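Progress report, home helper arm build, Wornton shared workshop
25 February 2018
To: Stijn Timmermans, Claeys small builds fund
From: Xolani Shabalala

Stijn, short one, bench slot ends soon. Full numbers come with the March claim.

Where we are. Simulator side mostly working. Arm hardware behind. Shoulder bracket from Drestden came with the wrong bolt pattern, sent back, new one promised. Elbow and wrist are built and sitting in a crate under my bench. Base plate drilled, not painted, don't care about paint.

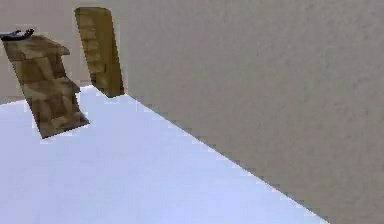 Gripper control is where most of the hours went. Rewrote the closing routine twice, first version squeezed until the solver blew up. Now it backs off once contact force passes a limit I set by hand. Board test is the one I run most, thin flat things are hard for these fingers. The near board is at a steep lean with the dark fingertip right up at its top end, and that's the bit I keep tuning, how close to come in before closing. The other one stands back by the corner, nearly upright, harder approach with walls either side. Render is low res on purpose, runs faster on the old laptop. Jagged edges are only looks, contact model doesnt use them.

Money. Spent on two motors, the Bandero driver board, cable, one replacement fuse holder (my fault). Workshop fee paid for 6 weeks. Nothing over budget so far. Receipts scanned, will send seperately. 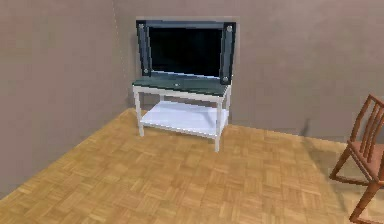 Room model next. Wanted a plain living room so the planner has furniture to avoid, and kept it light. The TV stand is the awkward piece, slim white legs and an open shelf down low, and the collision shapes have to follow that or the planner treats the whole thing as a solid block. Chair with the spindle back over on the right has the same problem, I'm using a simple box for it for now. Parquet is just a texture, friction is set by hand.

To do before the next report:
Fit shoulder bracket when it lands
Wire the driver board, test on the bench with the limit switch
Run the board test 5 times in a row without a reset
Proper shape for the chair

Risk is still the bracket. If Drestden slips again I'll cut one myself from plate, roughly 2 days. Will call you if it comes to that.

Xolani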